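How to Fold Clothes on a Bed
By Annelies Dijkstra
Updated 2020-07-05

A bed is the biggest flat surface in most homes, and it sits at a decent height for folding. The trouble is that it's soft. Fabric sinks into it, sheets wrinkle under your hands, and a fold that looks straight can come out crooked when you pick the piece up. The steps below are the ones I use for long items such as pants, long shirts and nightgowns. 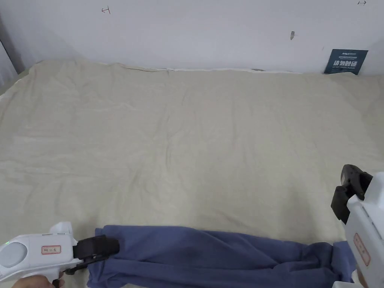 Start by taking everything off the bed except the bottom sheet. Pillows and blankets get in the way, and small things like socks disappear under them. You don't need to make the sheet perfectly smooth. Run your forearm across it once to push the big ridges toward the wall and leave the rest.

Put the laundry basket on the floor at your stronger side. Finished piles go on a chair or dresser. If you stack them on the bed, they lean every time you press on the mattress.

Step 1. Untwist the piece
Clothes come out of the dryer twisted, and a long piece may have a full turn in it. Lay it sideways across the bed, hold one end down, and lift the other end. Turn the loose end until the side seams run straight. Check that no leg or sleeve is inside out. If one is, reach in from the opening, grab the hem and pull it back through.

Step 2. Stretch and lower
Take hold of both ends, lift the piece a few inches, and give it one short snap. Lower it while it's still pulled tight. Most of the wrinkles drop out here. Heavy cotton may need a second snap. Don't do this with knits — they grow.

Step 3. Smooth from the middle
Put both palms in the center and slide them out toward the ends. If you work from one end to the other, the extra fabric bunches up at the far side and you have to start over. Press lightly. Pushing hard only makes a hollow in the mattress.

Step 4. Fold lengthwise
For pants, bring one leg over the other so the outside seams meet. Pull the seat out to a point, then tuck that point back in to get a straight edge. For a long shirt, button the top and one lower button, turn it face down, and bring each side in to the middle with the sleeve laid down along the back.

Step 5. Fold up from the hem
Fold the hem to just short of the waistband or collar, then fold again in half or in thirds, depending on your drawer. Mine is shallow, so I do thirds. Slide a hand flat underneath before you lift, or the bottom layer stays behind.

If the folds keep drifting
Use a board. I have a piece of shelving, 19 inches by 30, that lives behind the bedroom door. A large cutting board works for children's clothes. Set it on the sheet and do steps 4 and 5 on top of it.

Damp clothes
Don't fold anything that still feels cool at the seams. Waistbands and pockets dry last. In August, when the air in our house is heavy, I leave pants spread over the bed for an hour and turn them once before folding.

Linen wrinkles again no matter what you do on a bed. Hang it.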